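I keep getting asked if our shop is going to take a booth at a home show this fall, so I'm going to put my whole answer in one thread and then mute it. Short version: no. Long version follows.

Background for anyone new. Small remodeling outfit, mostly kitchens and baths, some decks when the weather is good. We have paid for a booth 3 times. Twice at the Fostthorpe show and once at the one Ondalar puts on. So this isn't coming from somebody who never tried it.

The pitch is always the same. Qualified homeowners, ready to buy, all under one roof. I have asked every sales rep what "qualified" means and I have yet to get an answer that wasn't "they bought a ticket." A lot of them didn't even buy a ticket. The bank was handing out free ones in August.

Then there's the cost per lead number. They take the booth price, divide it by the number of people who walked through the front door, and tell you that's what you paid for each one. Those people walked past the door. They did not walk up to me and ask for a bathroom.

My own math, from the last Fostthorpe show: 8 people who wanted an actual estimate. I drove out to every one of them. 2 signed. One of those was a vanity swap.

And the booth price isn't the price. Power is extra. Carpet is extra, and the floor is bare concrete, so you're getting the carpet. A second chair was extra. I wish I was making up the chair.

Parking for exhibitors was across the road at the fairgrounds and you had to pay for that too, each day, cash.

Plus labor. Three of us on our feet for a whole weekend, and none of us swinging a hammer the day before because we were loading in. Put your crew's wages in the spreadsheet and see how the cost per lead looks then. The rep's version of the spreadsheet doesn't have a row for it, I checked.

Somebody replied that I'm forgetting about "exposure." I've never been able to deposit any, but okay. Ask the last ten people who hired you how they found you. Mine say a neighbor, a neighbor, a yard sign, a neighbor, the lumber yard.

Let me be fair for one post. The Ondalar show was better run. Load-in took an hour, the aisles were wide, and they put the contractors in one section and the fudge and mattress people in another. If you sell something folks can decide on while standing there – gutter guards, a hot tub, windows – I can see it working.

For remodeling I can't. Nobody picks a kitchen in an aisle. They take your brochure, put it in a tote bag with thirty other brochures, and the tote bag goes in the garage.

About the tote bags. Jirkell sponsored them last time, and every exhibitor got an email saying our flyer could go inside for an added fee. I paid it. I then watched people empty the bag into the trash can by the exit so they could use it for kettle corn.

Next thing. The "bonus lead list." After the show they send you a file with names and emails from the prize drawing. Sounds great. Every other exhibitor gets the same file the same morning. By the time I called anyone, they'd heard from four roofers and were not in a mood to talk to me.

I asked for the rebooking rate. How many of this year's exhibitors were also there the year before? Seems like the one number they'd be proud of. I was told it was "strong." I asked strong like what. I was told it was very strong.

Try this yourself before you sign anything. Get last year's floor plan, find a shop your size in your trade, and call them up. Don't call the names the rep gives you. I did this with Ondalar the second time they came around and the first contractor I reached laughed at me.

Also read the cancellation part. On our Fostthorpe contract the deposit was gone after 30 days no matter what, and they could move your spot on the floor without asking. We paid for a corner. We got the middle of a row, next to a speaker.

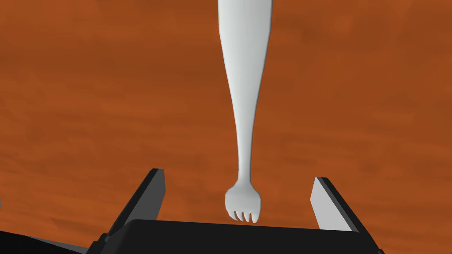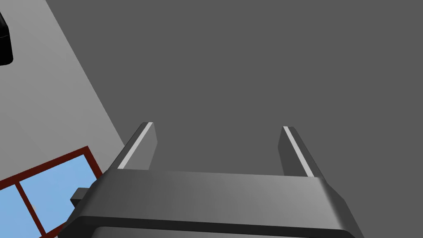

Now somebody wants to know about the new one, the Pacheco Home Weekend. I have the packet. It's the same packet. Different logo, same stock couple pointing at a paint sample. They say attendance will be huge, and it's the first year, so I'd love to know where that figure comes from.

They did offer a "founding exhibitor" discount, good only until 10/21/18. The rep called the day after it expired to tell me it had been extended just for us. I'd bet it was extended just for the whole county.

What we're doing with the money instead, for those who asked: better yard signs, a letter to every house on the street when we start a job, and getting the truck lettering redone because the phone number is peeling. Not exciting. I can tell you what each one costs, though, with the chair included.

Will the letters work? I don't know yet. We've only sent them on 3 jobs. One call so far, and she wanted to know when the dumpster was leaving.

If you've done a show in the last couple of years and made money on it, reply with your trade, what you paid all in, and what you signed. Signed jobs, please, with the wages counted. I'll read all of them and I'm willing to be talked out of this.

Reps, please don't reply. You have my number and you clearly know how to use it.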